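Bread basket
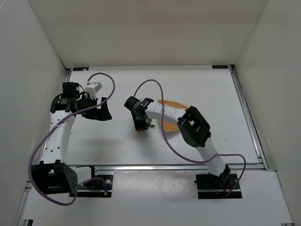 A shallow woven basket in yellow-orange.

A bread basket is a low, open container used to bring bread to the table and, in theory, to keep it there until the rest of the meal arrives. The term covers woven, wire, wooden and cloth types. It is also used for farming regions that grow a lot of grain, and in boxing for the stomach, where most of the bread ends up.

Form and materials

Most bread baskets are round or oval, with sides low enough for a diner to reach in without looking. Willow, rattan, straw and split wood are the traditional materials. Plastic weave became common in restaurants during the twentieth century; it can be washed, a quality that earlier users had managed to do without. A cloth liner catches crumbs and holds in heat for a short time. Folding its corners over the rolls is considered good manners, and is undone by the first person to sit down.

The Mellholm type, named for the market town where it was sold, has a flat base and a thick braided rim. Weavers there worked to a standard of 2 loaves per basket, though the size of a loaf was left to the conscience of the baker. The Tollari type is wider and has no handles. It is mostly found hanging on kitchen walls, a position in which it holds very little bread.

Use in restaurants

Free bread before a meal is customary in many countries and charged for in others, sometimes under the name of a cover charge. Diners tend to object to the second arrangement and to overeat under the first. Baskets are usually refilled on request. Butter is supplied separately, at a temperature chosen to tear the bread.

Other uses

Empty bread baskets are widely used to hold fruit, keys, mail and batteries of unknown charge. Shallow models are also sold for serving raw vegetables, which tend to outlast the bread at any party.

Collections

The Liepiņa collection in Flistus holds 543 bread baskets, of which 200 are on display. The rest are kept in storage, stacked inside one another. The museum's café serves its rolls on a plate.

See also: Basket weaving; Bread plate; Cover charge; Proofing basket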